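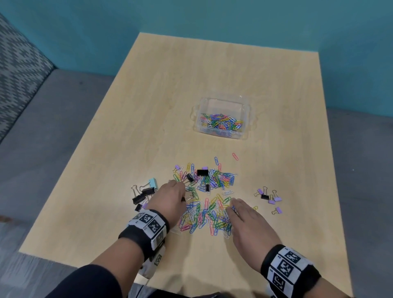
Jarura Desk Supplies is a collection of records on the sorting of small office items at a shared table, prepared by the Plasance office for use in teaching and research. The activity is the ordinary one of clearing up after a drawer has been emptied: clips are gathered, separated by kind and returned to storage. Paperclips and binder clips are treated as two separate classes throughout. The distinction matters most where the two lie mixed on the tabletop, as with the black binder clips among the colored paperclips, while the clear plastic container holds a heap of paperclips in the same range of colors. Color is recorded but does not decide where an item belongs.

Contents

The collection holds 300 sorting records. Of these, 200 concern paperclips and binder clips together; the remainder concern paperclips alone. Each record consists of a picture, a short written note and an entry in the index file. Notes were written by Sharon Mwakyusa and Eugeniusz Tokarz and checked by Kadri Luik.

Terms used in the notes

paperclip: a bent clip of any color or size, with or without a coating.
binder clip: a spring clip with two wire handles, whatever the position of the handles.
pile: items that touch or overlap one another.
stray: an item lying apart from any pile. A stray keeps its class and is entered on its own line.
container: any open box or tray that receives sorted items. Lids are not recorded.

Where a color falls between two names, the note gives the nearer one. Lavender is kept separate from purple for binder clips only. This is a known inconsistency and will be settled in the next release.

Known limits

All records come from one office and reflect its stock — rubber bands, pushpins and staples are absent. Five records lack a written note and are marked "pending" in the index. Partly hidden items are entered only when their class is clear. The notes should not be used to estimate how many clips a container holds.

Maintenance

The collection is maintained by Tumaini Mwakalinga. Corrections should name the record and the line concerned, and are reviewed by Upendo Tanui before they are entered. Index last revised Mon 27 April.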